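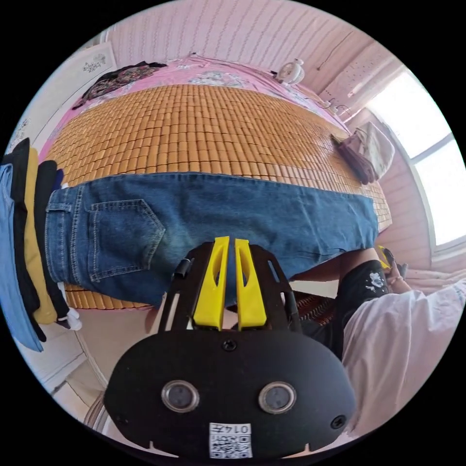

2 min read

So I finally went to a Jodside town council meeting in person, after years of yelling at the livestream from my kitchen. The item was the new demonstration ordinance, and if you live here you've probably seen the yellow flyers taped up all along Skindach Avenue. (If you don't live here, hi! Feel free to skip to the next post, which is going to be about soup.)

The short version is that anyone who wants to hold a march or a rally downtown would have to apply 15 days ahead and put down a $500 deposit. You'd get the deposit back if the street is left clean. Who decides what clean means? The draft doesn't say, and I read it twice on the bus.

I got to the Pirker Building a little after six and the line already went down the front steps. There were around 260 people, according to the clerk, and the room isn't built for anything like that, so half of us ended up in the hallway listening through a speaker that buzzed every time somebody said the letter S. I stood next to a man in a church choir jacket who was for the ordinance and a woman with a stroller who was very much against it, and the two of them shared a bag of pretzels the whole time.

I went in mostly annoyed about the marches, to be fair to the other side. Last spring the one about the overseas war shut down my bus route for an entire afternoon, and some of the signs were ugly. A couple of them I would have called hateful, and I told a friend so that night. I still think that. But a deposit doesn't do a thing about an ugly sign! It just means the group with money gets the street and the tenants from the Pagano apartments don't. 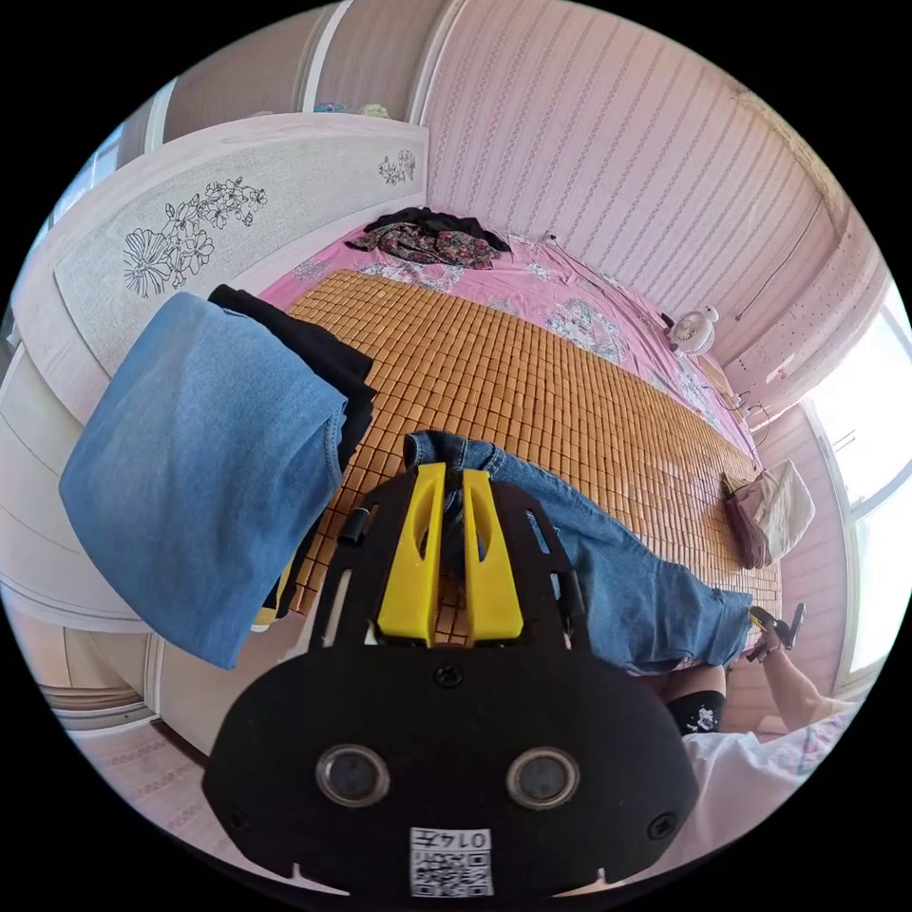
What I said when it was my turn

Not much! They cut us down to one minute each and I had written three. I skipped my whole opening and asked the council why the notice period has no exception for things that happen suddenly. If there's a big vote in Washington in the morning, people want to be on the sidewalk by dinner. One councilman nodded, which I'm choosing to take as a yes even though he nodded at everybody, including the guy who wanted to talk about leaf blowers.

Then the timer went off and I said "thank you" into a microphone that was already dead.

Where it stands now

They tabled it. The lawyers get 30 more days to rewrite the notice part, and then it comes back for a second reading, same room, same awful speaker. Written comments are still open at the clerk's window, and you can drop them off on paper if the online form eats yours like it ate mine. I'm planning to go again, and I'm bringing a folding chair.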